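Home | News | Fieldwork | Collections | People | Contact

Reading a lake bed by its pollen: an interview with Marisol Kowalczyk

Marisol Kowalczyk has spent the larger part of her working life on mud. The mud in question comes from the bed of Lake Trarska, a shallow upland basin with no large river running into it, and it reaches her laboratory in plastic tubes a metre long. Her group has now finished counting the pollen in the longest core taken from the site, a sequence of 478 centimetres, and she agreed to talk through the results and their limits.

The core was taken from a raft in May by a team led by Gus Ferreira. Kowalczyk was not on the raft. "Gus dislikes having analysts present during coring," she said. "We ask for overlaps between drives and then complain about the time it takes to get them."

Five drives were needed. The lowest stopped in stiff grey clay with almost no organic matter, which the group takes to be the floor of the basin before plants were established around it. Above the clay the sediment turns brown over a short interval, and it is in this interval that the first tree pollen appears in quantity.

"Birch comes first, as expected," Kowalczyk said. "Pine follows. What we did not expect was the amount of alder so low in the sequence. Alder wants wet ground, and the usual account of this area has it dry at that point."

She is careful about how far the alder figures can be taken. Alder sheds a great deal of pollen and the grains travel well on the wind, so a high count in a lake core can come from a small number of trees on the shore or a large number further off. To separate the two, Karabo Shabalala, a doctoral student in the group, went back through the same levels looking for larger remains: seeds, bud scales, pieces of bark. Such material seldom travels far. He found alder seeds at 13 levels.

"That settles the question of presence," she said. "It does not settle the question of abundance, and I would prefer that people did not quote it as though it did."
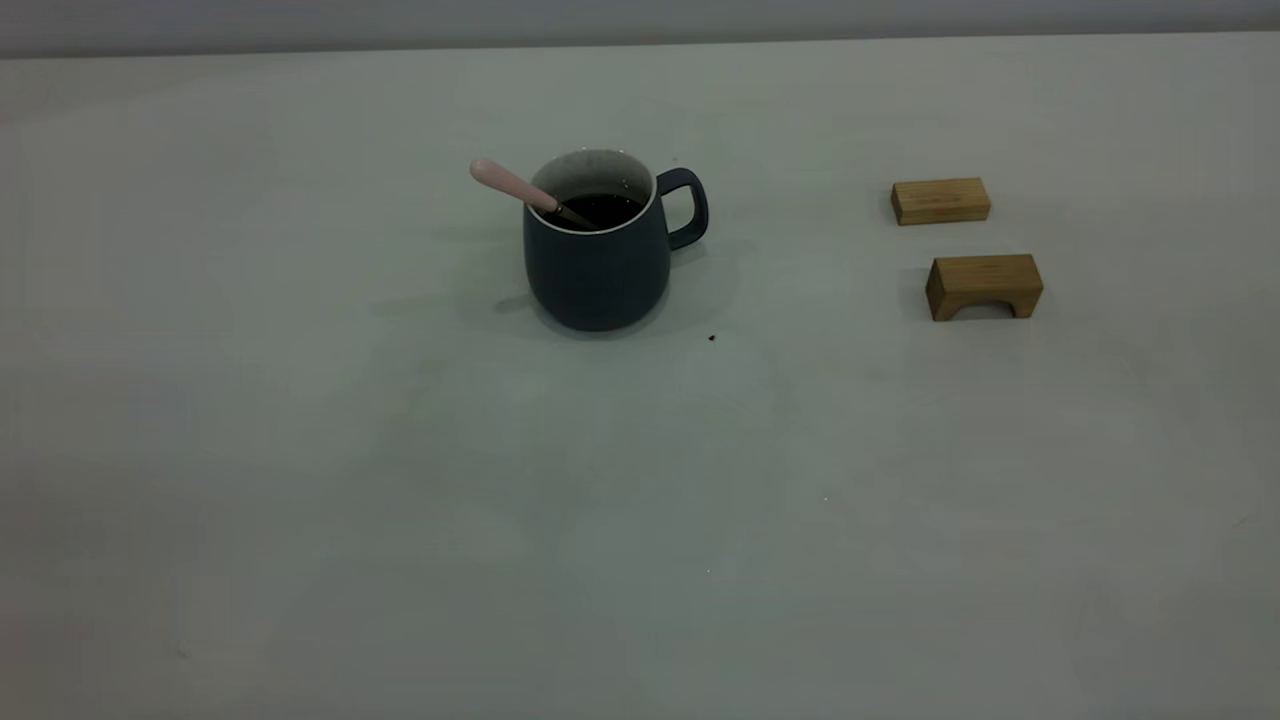

Counting is the slow part of the method. Each sample is treated with acid and alkali to remove the mineral and the softer organic fractions, then stained, mounted and read under the microscope at a fixed magnification. The group counts 300 land pollen grains per level before stopping. Kowalczyk does not allow food at the microscopes. A trained analyst can finish two or three levels in a day if preservation is good. In the upper part of the core it was not, and many grains were crumpled or thinned to the point where only the family could be given.

I asked whether the work could be handed to software. The group has tried Tundix, an image classifier written in-house by Vaughn Mbeki, on a set of slides that had already been counted by eye. It agreed with the analysts on 97 per cent of pine grains. Pine is the easiest type to recognise, with two air sacs and a distinctive outline, and Kowalczyk regards the figure as a starting point. On grasses the program performed poorly.

"Grass grains all look alike to it, and they very nearly all look alike to us," she said. "We separate cereals by size and by the width of the ring round the pore. Vaughn has to teach it to measure a ring that may be folded under the grain."

The cereal question matters for the top of the core, where tree pollen falls and plantain and dock rise together. The pattern is usually read as clearance for grazing. Mortimer Kapoor, who works on charcoal from the same levels, has argued that fire alone could account for the fall. Kowalczyk does not rule it out.

"Mortimer's charcoal peak sits two centimetres below my decline. Depending on how fast the sediment built up, that may be a generation or it may be a good deal more. We need better dates there. The leaf fragments we have sent so far were too small."

A second core, from the reed bed on the northern shore, is in cold storage and has not been opened. It will be split once the dating samples from the first have been returned. Ferreira has asked for it to be logged before anyone cuts into it.

Recent items
Charcoal counts from the Brilari peat sections
Storing wet cores: notes on wrapping and labelling
Beetle remains and summer temperature
Open day at the core store, 6th March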